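Speaker notes – "Can it tidy a bedroom yet?"
Evening talk, Tulluswood library, Wednesday, 7 pm
Speaker: Natália Ďurica

Before starting: check the microphone. Ask Yung-ching to close the door at the back. Water on the left side, because I turn pages with the right hand.

Opening (5 minutes)

Good evening, and thank you for coming. Please forgive me if I speak slowly. English is my third language and I prefer to be slow and correct.

I will begin with a question for the room. Who has made their bed this morning? (Wait for hands.) And who thought about how to do it? (Wait again. Usually people laugh here. If they do not laugh, continue.)

I work on software that tries to do small chores in the home. My group is called Drindidance, and for the past two years we have studied the bedroom. Most people in my field study the kitchen. A kitchen is more exciting, it has knives and eggs. But when my colleague Mayu Morikawa spoke with older people about what help they would want, the kitchen was only the second answer. The first was the things near the bed. To pick up what fell behind the nightstand. To switch the lamp off when the shoulder hurts.

Part one: what we ask the machine to do

Say this slowly, it is the main part.

Our list has 44 chores. I will not read them all. Some examples:
Take a small object from the floor and put it on the nightstand.
Open a drawer, put something in, close the drawer.
Move the lamp a little to the side without pulling it over.
Wipe the top of the nightstand, and put back what was standing there.

For a person these are not four different chores. It is one minute in the evening. For the machine each one is a separate subject with its own troubles. Take the first. The object is on the floor, close to a piece of furniture. The arm must come down low, and the elbow of the arm must go somewhere. Often it goes into the furniture.

We begin everything in simulation. A simulated room costs nothing to break. We can also change it as we like: the wood, the tiles, the window, the light from the sky.

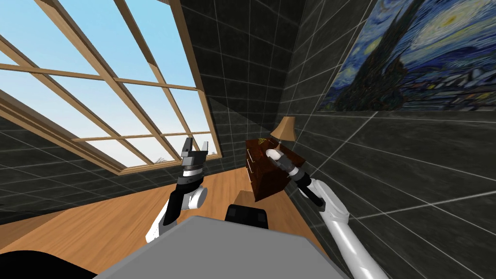
I should explain why the furnishing matters so much, because people ask me this every time. A shiny floor is difficult. A bright window behind the hand is difficult too, as you know if you ever took a picture of a friend against the sun. Glossy wood has reflections, and the software may take a reflection for an edge. So when we make the practice rooms, we do not make them kind. We put in dark walls and pale lampshades, and pictures on the wall that have nothing to do with the work. My own grandmother's bedroom has three kinds of carpet and a calendar from a bank. A machine that is only good in a plain white room is of no use to her.

(If somebody asks here about cost, say: later, in questions.)

Part two: how well does it go

Now the results. Please be honest with this part, Natália, do not hurry over it.

In simulation, picking a block from an open floor succeeds in 93 percent of our trials. This is a good number and I was happy when I saw it. Then Aušra Ots, who runs our tests in the real room, moved the block next to the leg of a table. We lost nearly half of the successes with this one change.

Drawers are worse. A drawer in the simulation slides always the same way. A drawer in a real house sticks when the weather is wet, or there is a sock caught in it. A person feels this in the fingers and gives a small shake. Our gripper pulls harder, and then the whole nightstand comes forward with the lamp on it. We have broken lamps. I keep one of the broken shades in my office.

Speed also. Yung-ching needed a few seconds to put his glasses case in a drawer. The arm needed 5 minutes for the same work, and one time it put the case on the floor very gently and reported that it was finished. (Pause. People like this story.)

Part three: two arms or one

Shorter if we are late.

People suppose that two arms are twice as good. For some chores yes. One hand holds the nightstand still and the other opens the drawer, this helps a lot. But two arms must also keep away from each other, and in a narrow place between bed and wall there is not much air for both. Mayu prefers one arm and a simpler base. I prefer two. We have discussed this since last May and I do not think we will agree before the next one.

There is a small company, Voruvora, that tries a different way. They change the furniture. Their drawer has a big soft loop instead of a knob, and a single arm opens it easily. Ya-wen Yuen from their workshop showed me one and I had to admit that my mother would also like it, because of her hands. Maybe some of the answer is in the carpenter's shop and we look too much at the robot.

Part four: so, yet or not yet?

My answer for tonight: a few chores, in a known room, with a patient owner, yes. The whole evening routine, no. I would not leave our machine alone with a glass of water and a sleeping person. I would let it pick up a slipper while I sit in the chair and watch.

If you are thinking to buy something for a parent, please ask the seller three things. Was it tested in a home where people live? What does it do when it fails – does it stop, or does it try again with more force? And who comes when it is stuck on the carpet?

Questions

Likely ones:
Will it take the job of the home helper? I do not see this. The helpers I met spend most of the visit talking, and lifting. We cannot do lifting.
What does it cost? Our two arms cost more than my car. Do not give a price for a product, we have no product.
Why not hang the lamp on the wall? Fair question. Say yes, please do that.

Thank the library. Thank Mr. Tang for the chairs. Leave the sign-up sheet by the door for people who want to let us measure their bedroom.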